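The Ferry to Haken

My aunt sold her house in Woltlow in December, when the price was low and the road was bad. She was 83 and she did not want to wait for spring. She called me on a Sunday evening kind of voice, very calm, and asked if I could come for the piano.

I told her I had no place for a piano. She said that she knew this, but the piano must go to Haken, and it could not go alone.

So I took the train, and after the train the bus, and I arrived when it was already dark. The house smelled of floor wax and apples. She had put everything small into bags and everything large against the walls, so that in the middle of each room one could walk freely, as if there would be dancing.
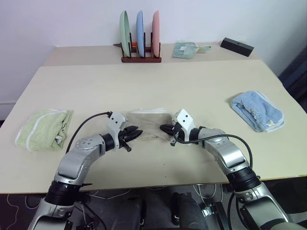 We ate soup standing up. The chairs were promised to the neighbor, and he had come for them one day too early. My aunt did not complain about it. She told me instead about the man in Haken, who had repaired this piano 27 years ago and had refused to take money. He had said, "You will pay me later." She had sent him a card every winter, and every winter he had answered with one line: not yet.

"And now?" I asked.

"Now he wrote that his own piano is broken," she said.

In the morning two men from Duggan came with the truck. They were strong and polite and they did not like the stairs. The older one put his hand on the lid before they lifted, the way you calm a horse. I sat between them all the way to the water. My aunt stayed behind to give back the keys. She did not come out to the gate, but I saw the kitchen curtain move – or I wanted to see it.

The ferry was called Jurneo, and nobody on board could tell me what the word meant. The wind was strong and the trucks were tied down with chains. I stayed near ours. When the boat turned over a wave, I heard the strings inside, very low, all of them together. The younger man heard it also. He took off his cap, and then he looked ashamed and put it on again.
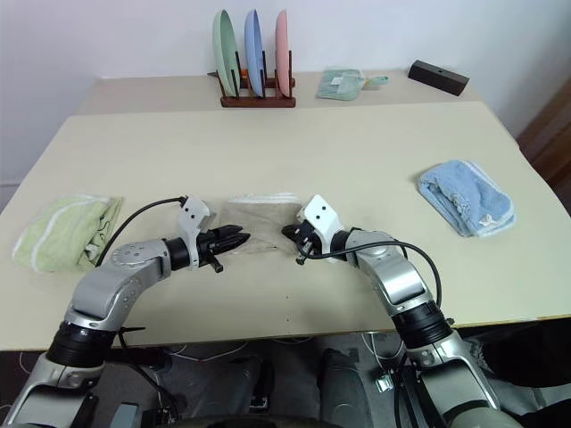

I had imagined the man in Haken as tall. He was small, with large ears, and he was waiting at the harbor with a wheelbarrow, which of course was no use at all. He walked in front of the truck through the whole village to show us the way, although there was only one street.

When the piano stood in his room he did not play it. He opened the front and looked inside for a long time with a lamp. Then he showed me a piece of folded paper, pushed behind the hammers. It was in his own handwriting, from that first repair. He had written the date and the weather, and under it: a good instrument, I would like to keep it.

"Did she ever see this?" I asked.

He said that she had it tuned every year, and that the tuner was not a blind man.

I missed the last boat because he wanted me to eat. Before I slept I called my aunt at her new number. I told her that the piano had arrived and that nothing was scratched. She asked if he had found the paper.

I said yes.

"Good," she said. "Then tell him I am coming on Thursday's boat, and he should leave the wheelbarrow at home."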